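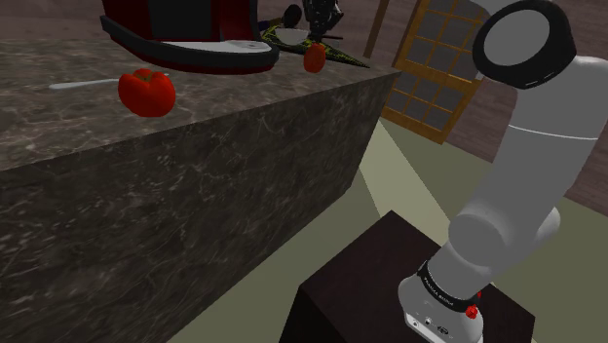

I bought the Mistberg overshirt in January, mostly to find out whether a cotton flannel shirt at 90 dollars could be any better than the one I've been wearing for years, which cost a third of that. The product page calls it "heritage weight" and "built for generations." I'd like to meet whoever checks on that second claim.

Let's start with the good. The cloth is nice. It's a brushed flannel with a short nap, thick enough for a cool morning and still fine under a coat. Mine is the rust check, and the pattern matches across both chest pockets and down the front placket. Cheaper shirts skip that. The buttons are sewn with a shank, and you get two spares on the inside seam.

Now the sizing. Mistberg says to take your normal size. I'm a 42 chest and I've worn a large from Kushnir and Dallov with no trouble. The Mistberg large fits my shoulders, then balloons at the waist like it was cut for somebody else. I swapped it for a medium, which took 20 days door to door, and the medium is right in the body but short in the sleeve. I kept it. I roll my sleeves anyway, but at this price I shouldn't have to. 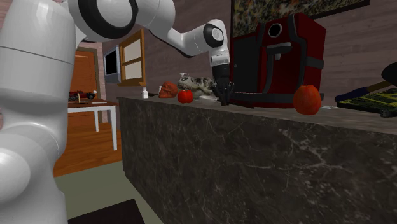 Shrinkage is where I really stopped believing the label. "Pre-washed, will not shrink," it says. I measured the back length before the first wash and it was 73 centimeters from collar seam to hem (my tape has inches on the other side, but they've worn off). After three cold washes, hung up to dry every time, it was down to 71. Two centimeters won't ruin a shirt, but it's enough that the tail comes out when I reach for a high shelf.

The nap has started to pill under the arms and where my seat belt crosses the chest. I wrote to customer service and got a polite answer from Frauke Stöcker, who told me that pilling is "part of the character of natural fibers." Maybe so. My old flannel has no character at all, in that case, and I like it fine. She did offer a discount code for a fabric shaver, which I didn't use.

One more gripe - the collar has no stiffening in it whatsoever. Left open it lies flat and looks good. Buttoned up under a sweater it curls by lunchtime.

I looked at the Muvivura version too, which has a quilted lining and runs to 300 dollars. I tried it on in the store on a Thursday, sweated through the front half of a conversation with the clerk, and put it back.

Three stars for the Mistberg. Wait for a sale, and measure your arms before you order.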